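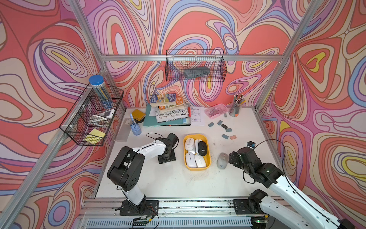
Mouse Sorting, Tray Layouts: Gallery

The pages in this set cover computer mice laid out in a shallow yellow tray on a white tabletop. Patterned wallpaper covers the walls around the table, and books and magazines are stacked at the back. Sigita Venckus keeps the inventory. Valeriano Garrido wrote the layout notes. The mice come from the office stock at Clirbridge, where 188 of them were pulled from desks in June and boxed without labels.

Full tray
Five mice in the tray, four white and one black. A light gray mouse lies outside the tray on the right. The layout notes call this position "pending." A pending mouse is entered on the sheet only after it has been given a place. Color is recorded first, then shell shape, then button layout. Logos are noted if present but are not used for sorting.

White pair, side by side
Both mice point the same way, front ends toward the top. They are close in color and shape, and the scroll wheel is the quickest way to tell them apart. The left one has a dark gray-black surround at the wheel. On the right one the wheel is white with a thin light-gray outline. The left mouse also has a small rounded rectangular button farther down the center seam.
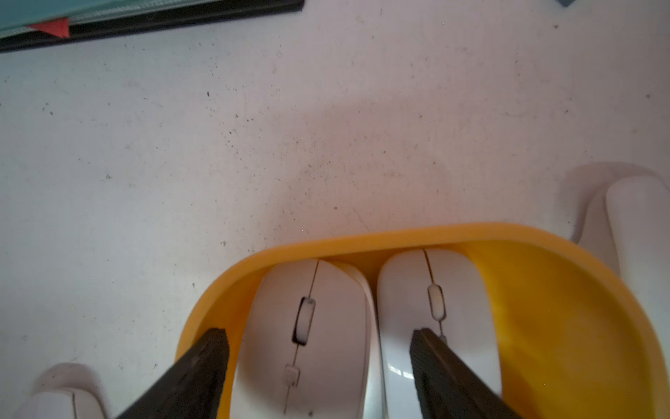 Pairs of this kind are entered on consecutive lines, with the wheel surround in the remarks column. Earlier sheets had one line for "white, two-button, wheel," and 80 entries had to be split by hand.

Notes on the setup
The tray rim is low and rounded, so a mouse can be slid up to it and lifted over without tipping. The tabletop shows crumbs and specks. Wipe it before a session, including the area under the tray, as grit collects on the feet of a mouse and scratches the shell of the next one stacked on it.

Storage after sorting is in shelf box 713. Cables, receivers and loose battery covers go in a separate bag and are listed on their own sheet.

Sheet last revised 30th December, S.V.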